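Friday, August 14, 2020
Garment folding, bedroom station, Langat flat

Continued the knitwear set. Striped long-sleeved sweater, item 108. Laid flat on the bed, sleeves out and angled down, neckline near mid-mattress. Width across the chest taken before folding. Bedspread left on; the quilted board from June slid too much under knits.
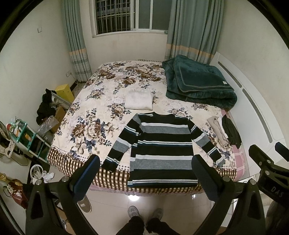 Lilian Nzioka would fold the sleeves straight across at the shoulder seam first, then bring the sides in, as the diagonal fold leaves a ridge under the top layer. Tried it her way on the next 7 pieces. Ridge gone on the thin knits, still there on anything heavy.

Stack height limit for the Trandach drawer stays at 200 mm. Heavy knits go in on edge, one row.

To do: repeat with sleeves crossed low. Relabel the Zerholm bin, tag reads 409 and the sheet says otherwise. Blankets last, they take the whole shelf.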